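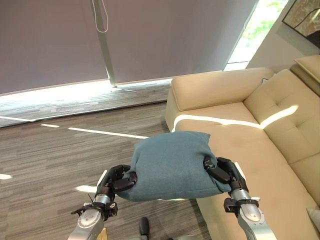 ## Lounge and window

Checklist for the rental unit at 482 Plustard, second floor. Filled in by Elibariki Kariuki, January. Comments are mine. Ulla Toivonen has the first copy.

- [x] **Sofa stands clear of the heater.** The heater is on the other wall, so no problem. I moved the sofa one hand width so the door opens fully.
- [x] **Sofa feet are tight.** One foot at the back was loose. I turned it by hand and it holds now. Please check again at next visit.
- [x] **Cushions and covers.** The teal cushion has no label that I could find about fire. I ask Ulla if she still has the paper from Stemano.
- [ ] **Blind cord or chain is fixed to the wall.** Not done. The clip is there but one screw is missing. If a family with a small child comes, this must be repaired before they get the key.
- [x] **Carpet edges flat.** It lifted a little at the door to the hall last year. Mogens Egilsson glued it and it is still flat.
- [x] **Window opens and locks.** Stiff, but it works. A bit of silicone spray would help — not oil, because the oil collects dust.

## Smoke alarms

- [x] **Hall alarm sounds on test button.** Loud and clear. I could hear it from the stairwell.
- [ ] **Bedroom alarm sounds on test button.** Weak sound. I changed the battery and it was still weak, so I think the unit is old. The date on the back is not readable any more. Replace.
- [x] **Alarms are not painted over.** The painters covered them properly this time.

## Kitchen

- [x] **Stove knobs turn off with a click.** All of them do. The front left one is worn and the number is gone, but you can feel the positions.
- [x] **Fire blanket on the hook.** It was behind the bin. I hung it back where the tenant can reach it without leaning over the stove.
- [ ] **Extinguisher in date.** The tag says the service is past. Ívar Thoroddsen takes it with him when he does the other ones in the building.
- [x] **No leak under the sink.** I put dry paper under the pipe and came back after lunch. The paper was still dry.
- [x] **Range hood filter.** Greasy, now washed. It should be on the cleaning list and not on mine, but it is also a fire question. 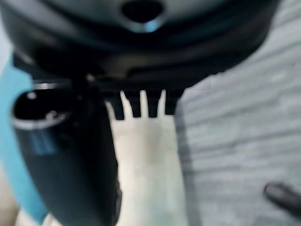 ## Bathroom and hot water

- [x] **Fan runs and pulls air.** It holds a sheet of toilet paper against the grille, so I accept it.
- [x] **Non-slip mat.** Good condition. Slightly yellow colour at the edges, only cosmetic.
- [ ] **Hot water not above limit.** Too hot at the basin for my taste. I did not bring the thermometer. Gladys Agudelo will measure it when she reads the meters.
- [x] **Socket switches off with the tester.** Pressed twice, fine both times.

## Stairs, exit and keys

- [x] **Exit way is free.** There was a bicycle at the bottom of the stairs. I asked the neighbour and he moved it while I was there.
- [x] **Handrail does not move.** Solid.
- [ ] **Light at the landing.** Flickers when cold. Mogens wants to change the whole fitting — I agree, the bulb was new in autumn.
- [x] **Spare key in box.** Box code was still 1313, which is too easy to guess. I changed it and wrote the new one in Ulla's book only.

## Still open

| Item | Who | When |
|---|---|---|
| Screw for blind clip | Mogens | Before next tenant |
| New bedroom alarm | Ulla orders | This month |
| Extinguisher service | Ívar | With the building |
| Water temperature | Gladys | At meter reading |
| Landing light | Mogens | When the part arrives |

The unit can be shown to visitors now, but I would not sign for a move-in before the alarm is changed. Please call me before 7 in the evening if something is not clear in my writing.

E. Kariuki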